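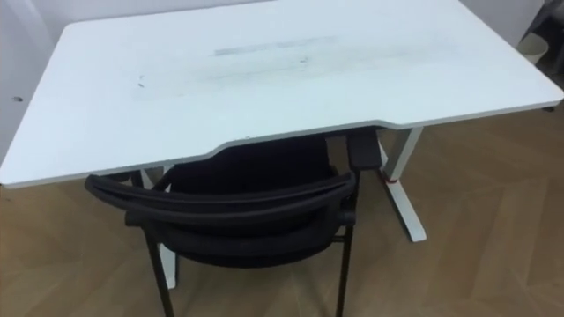
Print this page | E-mail this page
Home | Visits | Contact

The Lekesus cell at Skesinell runs one humanoid on a chair-and-desk task. Grip checks come every 90 cycles.

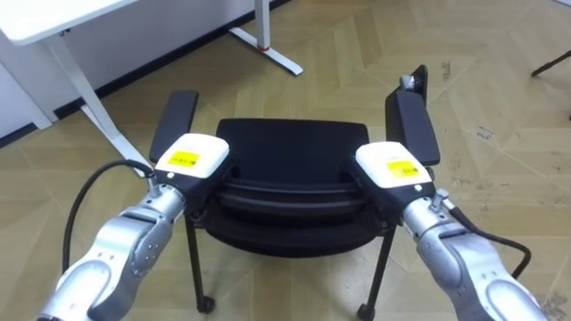
ULSTEAD, November – Both grippers take the armrests. Higinio Ledesma resets wrist offsets at 11 mm, then retorques the screws.

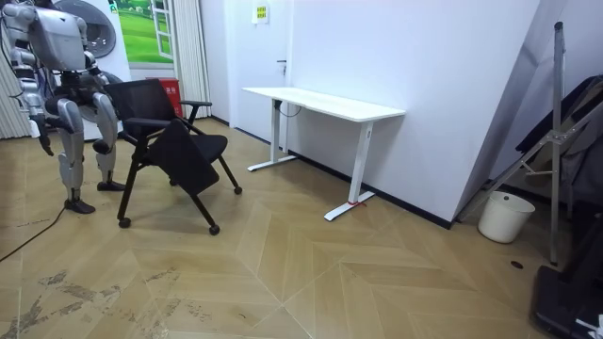 Photo: Skesinell

Cable wear is the main fault – up to 147 hours per set.

Related
Lu bench visit
Gripper pad storage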